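Grelldale Eye Clinic Extends Glaucoma Screening

The Grelldale Eye Clinic will offer free glaucoma screening to adults over 40 through the end of March. Nearly 300 residents took part last year, and five were referred for laser treatment.

Each visit lasts 30 minutes and includes a pressure check and a visual field test. "Early glaucoma rarely causes pain – many patients notice nothing," said Griet Declercq, clinic director.

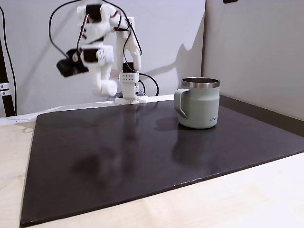
How to Register

Call the front desk or sign up at the Favach branch.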